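Part 4: Putting the bench together and setting up your floor

Right, if you've got this far you've cleared the room, checked the joists or the slab (Part 2, please don't skip Part 2) and your tiles have been sitting in the house for a day getting used to the temperature. I wrote this guide after kitting out my own garage, and then I helped Zerrin Çınar do her back room and found I'd left half of it out of the first version. So this is the longer one.

I used the Skoryk flat bench and Distex tiles. Yours may well be different, but most of what follows holds for any bench with a bolted frame.

4.1 What you need to hand

Two spanners of the same size (one for the bolt head, one for the nut)
A rubber mallet
A tape measure and a stick of chalk
A sharp knife with spare blades, and I do mean spare blades
A straight edge at least as long as one tile
A cup of something, because the tiles take ages

4.2 Laying the tiles

1. Find the middle of the room. Measure each wall, mark the halfway points and snap or draw a chalk line between opposite pairs. Where the lines cross is where your first tile goes.

2. Lay the first four tiles dry around that crossing. No glue, no tape, nothing yet. Stand back and look at them from the doorway. If they look crooked from there they'll look crooked forever.

3. Work outwards in a sort of staircase shape instead of finishing one whole row at a time. I did whole rows in my garage and by the far wall I had a gap at one end you could post a letter through.

4. Knock each tile up against the last one with the mallet. Gentle taps along the whole edge! One big thump in the middle just makes the corner lift.

5. Leave a small gap at the walls, about the thickness of your little finger. Rubber grows a bit in summer and if it has nowhere to go it'll hump up in the middle.

6. Cut the edge pieces last. Score along the straight edge, bend the tile back to open up the cut, then score again. Three or four passes is normal. Change the blade when it starts dragging, which will be sooner than you'd like.

Note: new rubber smells. Mine took until November to calm down properly, and I'd started in the summer. Wash it with warm water and a tiny squirt of washing-up liquid, then leave the door open as much as the weather lets you.

Caution: don't use white spirit or anything like it to clean the tiles. Valter Lindqvist did this to get paint off his and ended up with a sticky patch that collected every bit of fluff in the house.

4.3 Building the bench

7. Turn the pad face down on a folded blanket. You'll be leaning on it and grit will mark the cover.

8. Offer up the two feet and put every bolt in finger tight only. Every single one. If you do up the first bolt fully, the last hole won't line up and you'll say things you regret.

9. Fit the spine next, with the welded plate towards the head end. The drawing in my box had this the wrong way round, so go by the plate and ignore the arrow.

10. Turn the whole thing the right way up (get a second person for this bit, it's an awkward lump) and stand it on your new floor. Let it settle on its feet.

11. Now tighten. Go corner to corner, a half turn at a time, the way you'd do a car wheel.

12. Sit on it and rock. If it rocks back at you, loosen everything, shuffle it, and go round again.

Caution: the plastic caps on the feet come loose in the box. Check all of them are on before you drag the bench anywhere, or you'll cut a neat groove in a tile you've only just laid.

4.4 Where to put it

13. Put the bench down roughly where you think you want it, then lie on it and stretch both arms out sideways. You want to miss the wall and the rack by a good margin on both sides.

14. Measure from the wall to the edge of the pad and chalk it. I ended up with 945 mm, which felt like loads on paper and was only just enough once I was holding something.

15. Leave yourself a walkway of at least 400 mm on the other side. Less than that and you'll be turning sideways with a weight in each hand.

16. Leave it like that for a week before you commit. I moved mine three times. Zerrin moved hers once, but she's more decisive than I am.

Note: if your rack has a bottom shelf, put the heavy pairs there. It keeps the rack steady and saves your back as well. Make sure the numbers face outwards, you'll thank yourself at six in the morning.

4.5 After the first month

17. Go round every bolt again with the spanners. They all loosen a touch as the frame beds in, and mine had two I could turn by hand.

18. Lift a tile in the corner and have a look underneath. A bit of dust is fine. Anything damp needs sorting before you do another thing, and Part 2 has the bit on that.

19. Wipe the pad down with a barely wet cloth. Skip the sprays, they dry out the stitching.

Part 5 is mirrors and lighting, and you'll want a helper and a decent stepladder for most of it.
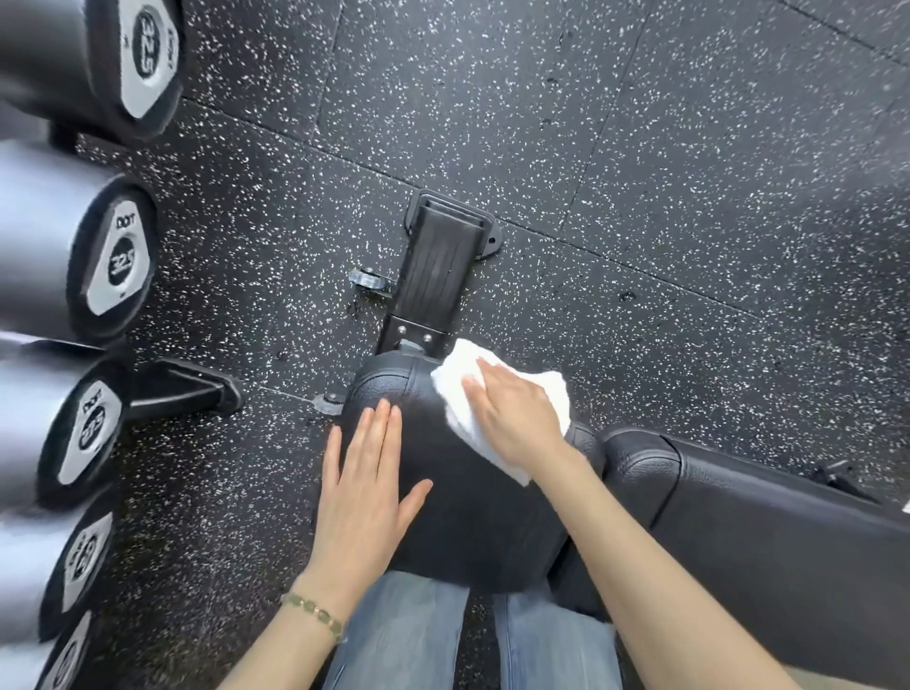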